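Skip to content | Stories | Issues | Submit | About

Search this site

THE SHORTFALL

The order from Tresto was for 900 examples. On Monday morning the count stood at 856, and the operator at Visar had until 15:00 to find the rest.

Each example was one run in the simulator. A run held the joint angles, the gripper state and the rendered views, saved together under one number. The learning system would get all of them and be told very little else. It was expected to work out the rest.

The operator loaded the bench model and checked the start pose.
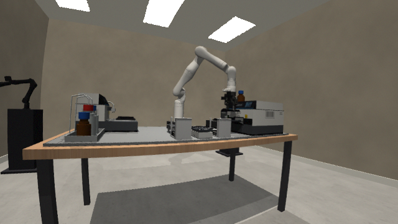
The Clolemetti bench model, white arm with its gripper by the right-hand instrument.

The model followed a real bench in another city. The operator had never been there. After a winter of working on its copy, the operator knew the amber bottles and their caps, and knew how far the wrist could turn before a joint reached its limit. The colour of the real walls was not in the specification. Someone had picked beige.

Run 857 was accepted. Run 858 was accepted. Run 859 stopped short of its target and was marked as a failure, then kept. Ruiz-Ortega, the firm that wrote the acceptance rules, wanted failures kept if they were labelled. The rules ran to 30 pages and used the word "natural" once, without a definition.

By noon the operator had switched to the high camera and was working on approaches to the holders along the right side. 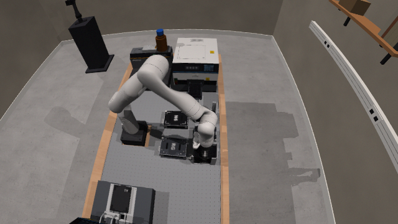 The trouble was sameness. A script could have filled the shortfall in minutes, but scripted paths came out nearly identical and the checker threw them back. So the operator drove each run by hand, with a small controller, and tried to be a little different every time. Slower over the stations. A wider turn of the elbow. A pause before going down.

After a dozen runs the pauses had become regular as well. The checker flagged them: LOW VARIATION, OPERATOR.

The operator read the flag twice, got up, made tea, and came back and drove the next run left-handed. It wandered, corrected late, and settled over the holder. The checker passed it with the highest score of the day.

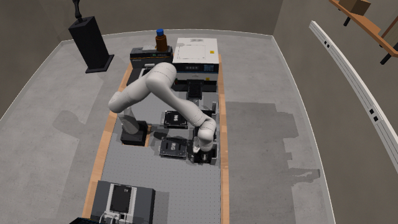 RUN 900

The last run was accepted at 14:52. The operator held the controller for a moment longer, then sent the arm back over its base and left the window open while the files were packed.
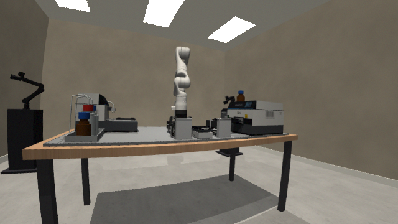

RECEIPT

Tresto replied at 16:10. All examples received. The learning system had started on them and was already producing runs of its own, and one was attached for review.

The operator played it. The arm set off, wandered, corrected late, and settled over the holder.

The form asked whether the motion looked natural. The operator ticked yes and, in the space for remarks, wrote "left-handed".

Contact the editors | © The authors. All rights reserved. | Back to top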